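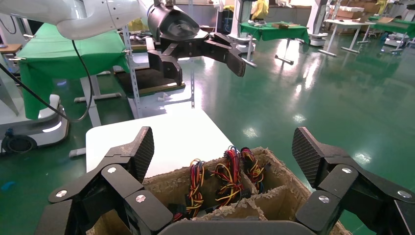

Where will the new play at the Maldonado be performed while the main stage is closed?

In the old rehearsal hall behind the theatre, which has its own entrance on the side street and 62 seats.

The Maldonado Theatre has confirmed that its spring production, "The Salt Ledger", will open in February as planned, although the large auditorium will stay closed until the work on the ceiling is finished. The play is a new text by the Pellent company, and it was first announced for the main stage, with 700 seats. The company has now made a smaller version for the hall, with the same cast and a shorter second act.

"The Salt Ledger" tells the story of two sisters who inherit a shop in a harbour town. The elder one wants to sell it at once. The younger one finds an account book in which their mother wrote down, during many years, the debts she never asked anybody to pay. The sisters must decide if they will collect the money, and from whom. Most of the play happens in one night, in the back room of the shop, and the neighbours come in one after another to explain themselves.

The company says that the small hall suits the play well, and that the audience will sit on three sides of the actors. There will be no interval. The performance lasts 95 minutes, and people who arrive late can enter only at one moment, after the first song.

With the change of hall, the number of performances grows from 15 to 49, so that the run can receive 3,053 people at most, counting the extra chairs which are put in for the matinees. Evening performances begin at half past seven and matinees at three o'clock. Persons who bought a ticket for the main stage have received a letter with a choice of new dates. They can also ask for their money back at the box office until the end of January.

The music is by the Vultness ensemble, who will play live in the hall with accordion, viola and a small drum. Two of the songs were already heard last summer in a public reading at the Tediver festival, where the play still had another title and a different ending. In that version the shop was sold in the first scene. Pellent rewrote the text during the autumn, and the role of the elder sister became much larger.

After the Maldonado, the production will travel to four other towns, but the dates are not decided yet. The theatre has also said that the autumn season will return to the main stage if the ceiling is ready.

Tickets for the hall are on sale at the box office and by telephone. The seats are not numbered, and the doors open half an hour before the beginning.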